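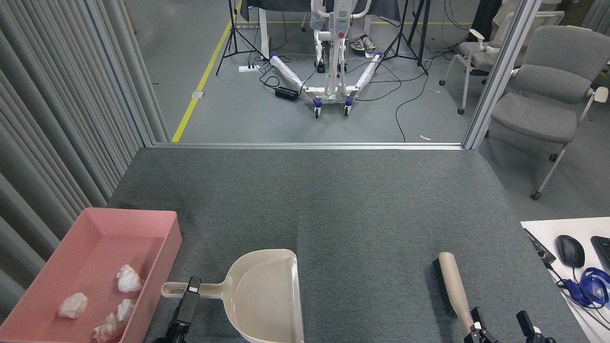
Posted by Manon Paquette, Sat 9 December
Shared workshop builds > Two-arm rigs

Dustpan twists in the gripper when the brush pushes against it

We're building a two-arm tidying rig in the shared workshop at Plurdale. One arm holds a plastic dustpan by the handle, the other a hand brush. The targets are crumpled tissues, and the pan gets emptied into a pink tray. The arms run on Kamel, our own controller.

When the brush loads one side of the lip, the pan rolls in the fingers and the opposite corner lifts off the felt. Raising the grip force marks the handle and doesn't stop the roll. Is there a fix short of new fingers?

Karim Sqalli

Where you hold it matters more than force. Gripping the far end of the handle gives the pan a long lever to work against you. Stay up close to the scoop, as you have it.

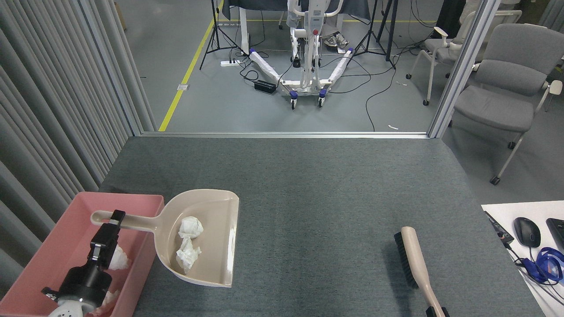

Then glue thin rubber to the finger faces and drop the force back to whatever you had before. A smooth round handle in flat fingers will always roll a bit, so a shallow V in each pad is worth the hour of filing. Also tilt the wrist until the lip presses down slightly - about 4 degrees was enough on mine.

Santino Durán

Slow the brush down. We had the same thing and that fixed it.

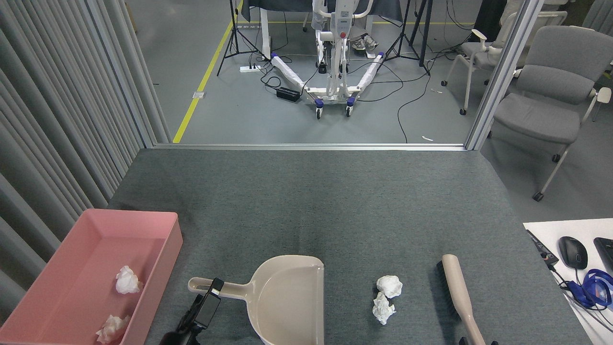 Start each stroke behind the middle of the pile too, and check the colour threshold if you detect tissues by camera. Grey felt is fine, glare off the pan is worse.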